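The Floor Wins Again

Residents of Jenside will have noticed that the lobby rug is gone. It went in August, after 18 years of service, and what it had been hiding all that time is terrazzo - cream, with chips of tan, peach, orange and gray, and enough near-black to keep things serious.

Garba Dauda, who voted for carpet tile, has come around to it. His one complaint is that you can't find anything you drop. He lost an earring back for 2 days and a contact lens for good. Crumbs, he says, have never had it so easy.

Cleaning is simple enough. Dry mop first, then a damp one with plain water. No vinegar, please, however strongly your mother feels about it. The dark specks don't come off. We have had calls.

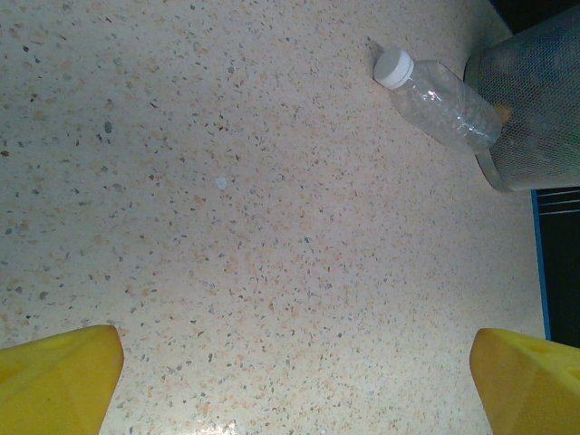 Anything white and small is probably lint or paper and may be picked up by whoever sees it first. Bottles go in the recycling by the mailboxes, and the mesh wastebasket is for everything else. The old rug is still in the basement, free to anyone with a truck and a strong back. Ask Garba for the key before 2.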